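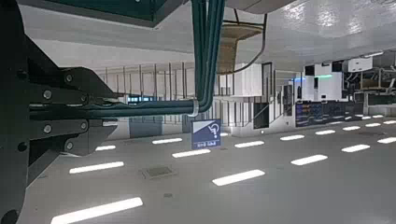
Lucrezia Piras would rather see the wrist cables left slack until the arm has been through its full range once, and clamped only after that. Her method works and costs one extra run. The steps below clamp first and adjust later.

4.3 Securing the cable bundle at the bracket

Before you start: switch off the Ovura controller and wait until its fan stops. Support the arm – the joints have no brakes.

1. Fit the black bracket to the wrist and run in all the bolts finger-tight.
2. Tighten the bolts in a crosswise order. Do not use threadlock yet.
3. Lead the cables straight out of the bracket, side by side. Do not twist them together.
4. Close the clamp around the bundle near the bend. It should grip the cables without flattening them.
5. Leave 200 mm of free cable between the clamp and the next tie.
6. Switch on and jog the wrist slowly from one end stop to the other. Watch the bend throughout.
7. If the cables pull tight, switch off, open the clamp and feed through another 8 mm. Repeat step 6.

CAUTION: Keep hands clear of the bracket during step 6. Its edges are not rounded.

Note: Cable kits supplied by Zanetti before March have a stiffer jacket and need a wider bend.

Note: Check the clamp again after 2000 cycles. Refit it if the bundle has crept.

4.4 Threadlock

Apply one drop per bolt once step 6 passes without adjustment.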